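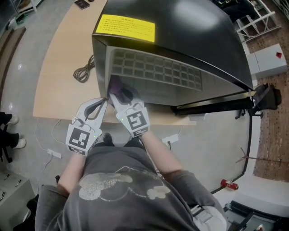
Are hand-held grippers worth the money for recording kitchen chores?
For pulling and pressing at one thing on a countertop, maybe. For a whole kitchen's worth of chores, I'd hold off until you've borrowed a pair.

Tips from a doubter

Put the appliance on a table you can walk up to. A boxy microwave or oven is a fair test, and the low front edge is where I'd start. Soft jaw pads are advertised as gripping anything. Try them on a glossy top before you believe it.

Coil the power cord and set it to one side. A cord lying across the front gets into the jaws sooner or later.

Keep the marker tags where the camera can find them. Tilt your wrists too far and the tracking drops out. Coltden's sheet claims 30 minutes of tracking without a dropout. I got 2, and that was after wiping the lens.

Check the indicator light on each gripper before you start. A light tells you there's power. It tells you nothing about whether the file is being saved, so play back the first clip.

Don't pay for the Bravo controller right away. Liam Hennessy bought one in April for $674 and still does most of his sessions on the old Demden box, which cost him $82 used. I compared clips from both and couldn't pick out the expensive one.

Úna Moynihan swears by the Canus pads for oven doors. Mine slid on anything with a curve. She says I squeeze too hard, and we haven't settled it.

Tape down any charging cables on the floor, or run them behind the table legs.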